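Purkside Nursing Faculty Group Releases Review of Simulation Software Claims, Urges Schools to Wait Before Buying

For release in May

PURKSIDE — Nursing schools are being asked to spend heavily on screen-based practice software with very little to show that it teaches students to care for patients, according to a review released this month by the Purkside Nursing Faculty Group. The group, which speaks for clinical instructors at 50 schools and colleges, read the sales material, the pilot reports and the contracts, and came away unconvinced.

The review looks at three products now being sold to member schools: Brunner, Nardale and a bundled package from Skovmont. All three promise to replace part of a student's supervised hours with sessions at a laptop. All three say students come out "practice ready." None of them explains what that phrase means or how it was measured.

"We asked each company for the same thing, a comparison between students who used the product and students who did not," said Annelies De Haan, lead author of the review. "One sent us a satisfaction survey. One sent us a brochure. The third wanted to set up a call. I have been on a lot of those calls."

The satisfaction survey covered 700 students. Most of them said they enjoyed the software and felt more confident after using it. The review does not dispute this. It does point out that confidence was the only thing the survey asked about, and that the students filled it in right after their last session, before they had been back on a ward. A student who feels sure of a medication calculation and gets it wrong is a bigger worry to an instructor than one who stops to check.

Cost takes up a large part of the report. The lowest quoted price was $200 per student per year, and that figure left out setup, staff training and the add-on needed to link scores to a school's grading system. A program with 2,000 students would be signing up for $400,000 a year at the entry rate. For comparison, the review lists what member schools say they would do with the same kind of money: hire clinical instructors, replace worn-out practice manikins, or pay for travel to rural placements. 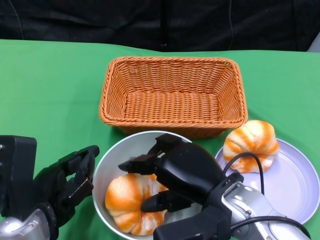
Contract length was another sore point. Two of the three vendors would not quote for less than three years, and one contract renews by itself unless the school gives notice six months ahead. The group advises schools not to sign anything of the kind until a full class has used the product and sat its regular clinical exams.

Not all of the instructors agree with the tone of the review. Ebuka Akinola, who teaches medical-surgical nursing and tried one of the products for a semester, wrote a short dissent that appears as an appendix.

"Some of the charting practice is good, and my students were faster with electronic records by midterm," Akinola said. "I would keep that part. What I can't support is counting those hours as if the student had stood next to a patient. I don't think the report gives the charting tools enough credit, and I said so."

The group accepted the point on charting and changed one paragraph. It left its main advice alone — hold off on replacing any supervised hours, and treat the word "equivalent" with suspicion wherever it turns up in a proposal.

The review also raises questions about student data. Each product records how long a student takes over a decision, which answers were changed and when the student logged in. The contracts say this information may be used "to improve services." The authors could not find out how long it is kept, or whether a student who leaves a program can have it erased. Schools are told to get both answers in writing.

In preparing the report, the authors read over 50 documents supplied by vendors and member schools. They were not paid by any company, and they took no free licenses during the work. A draft went to all three vendors for correction of factual errors. Two replied. The corrections were minor and have been made, apart from a request to remove the section on price, which the group declined.

Member schools can get the full review, the dissent and a list of questions to put to sales staff from the group's office. Other nursing programs may request a copy at no charge.

About the Purkside Nursing Faculty Group
The group represents classroom and clinical nursing instructors on matters of teaching, workload and technology. It does not endorse commercial products.

Media contact: Annelies De Haan, Purkside Nursing Faculty Group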